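Rules for Robot Helpers

Robots that pick things up have to follow safety rules, just like you do at the pool. Some rules are about how hard a robot may squeeze. Others are about where it may reach, and how fast.

At Lilldale, every gripper has to pass 17 checks before it works near people. A gripper is the part of a robot that does the job of a hand. One check is on soft things, like cloth and paper. Squeeze too hard and they can tear. 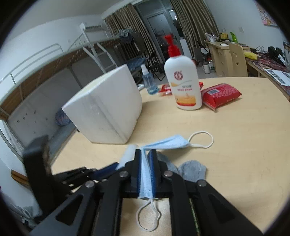
Another check is the stop button. It must be red, and a person must be able to reach it from where they stand. When it is pressed, the robot has to stop moving right away.

Rules for kids visiting the workshop:
Stay behind the yellow line.
Tie back long hair.
Keep your fingers away from the gripper, even when it is switched off.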